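How to Survive a Watch-Along of a Teen Drama You Have Never Seen

By Esther Waweru
3 June 2026
200 shares | 2 comments

Your friends have decided to rewatch Kerslake, all of it, and you've been invited. You skipped it as a kid because your household was a Birnden household. Fine. You can still get through this with your dignity and most of the snacks.

1. Learn the two brothers

Vamis is the one with the jacket. The other one is also cute, but he reads, so in season one he may as well be a lamp. Pick a brother before you arrive. "I like them both" will get you moved to the bad end of the couch.

2. Watch the pilot alone

Do it the night before, at normal speed. The acting is rough and the lead has a haircut like a wet spaniel. Get your laughing done at home, where Sharon Simiyu can't hear you. She had the poster. She may still have the poster.

3. Keep quiet during the boat episode

You'll know it by the boat. People have feelings about it that they haven't examined since middle school, and a joke about the life vests is going to land badly. I made one in February and I'm still hearing about it. 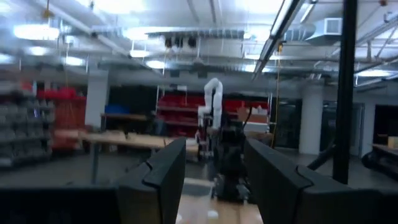

4. Don't look up the cast

Somebody will ask what the jacket guy is doing now. Leave your phone in your pocket. He sells patio heaters, and he seems happy, and the room isn't ready.

5. Have one opinion about the finale

Mine is that Meven should have taken the job in the city. I've never had to defend it, as everyone starts yelling by the word "job." Sit back and eat. If things go quiet, say "but the letter, though" and reach for the dip.

Bring your own blanket. The good ones go early.

Share this | 2 comments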